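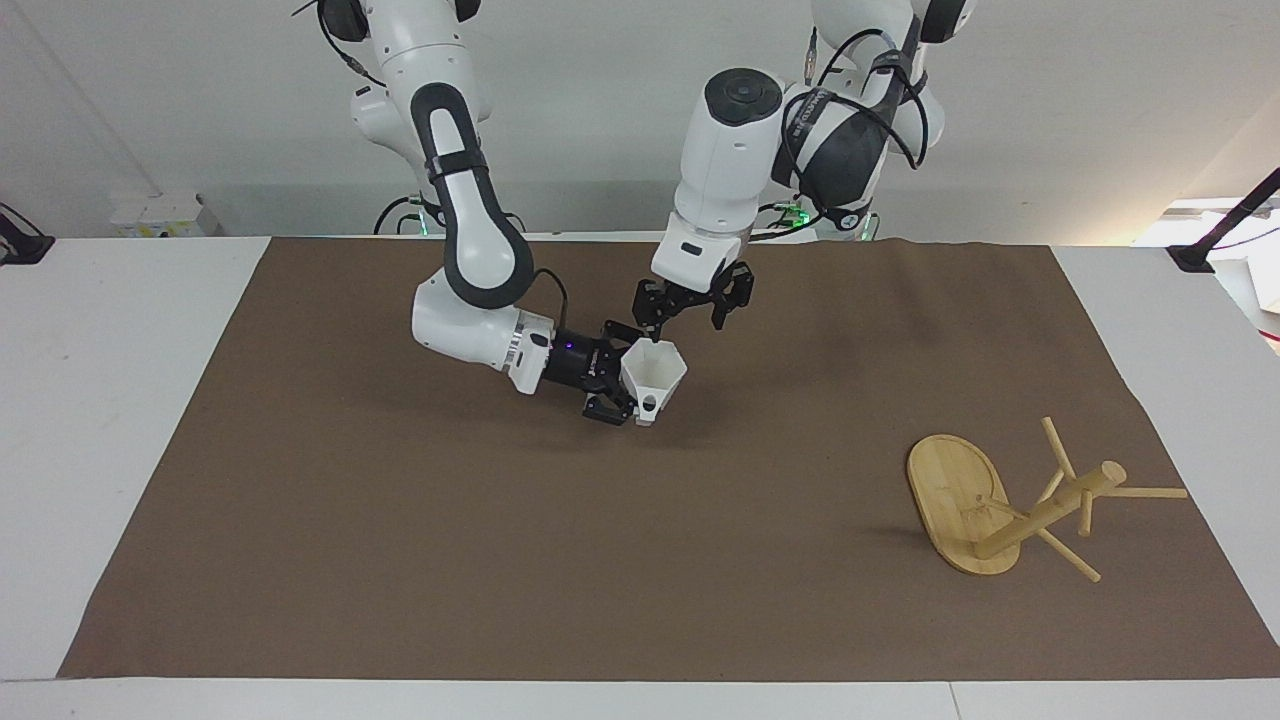
Mumwood kitchenware swap back on in April

The Mumwood kitchenware swap is on again in April, at the Rastusmont hall. Doors 10 a.m., done by early afternoon. Last time 49 households brought something, mostly cups, and tables ran short by mid-morning — so 18 tables this year, booked ahead.

Bring clean, unchipped mugs, plates, bowls. Mug trees welcome too, wood or metal, pegs all in place please. No knives, no electricals.

Mug trees went quickest last year. Anyone after a wooden one should come early.

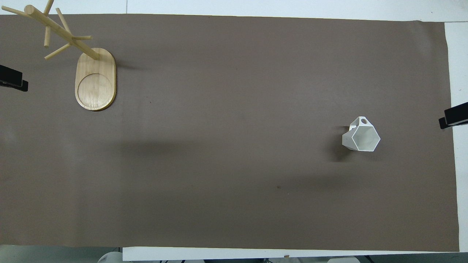
Limit is two boxes per household. Tables get covered with brown paper the evening before, so no need to bring a cloth. Six-sided mugs and other odd shapes go on the long table by the door, wether they match or not. Stack plates yourself, the helpers have enough to do.

Parking behind the Wirero bakery, not on the street. The Tam bus stops outside, last one back is mid afternoon.

Leftovers can be taken home or left for the hall kitchen — which is short of cups agian. Table bookings at the hall desk, mornings only.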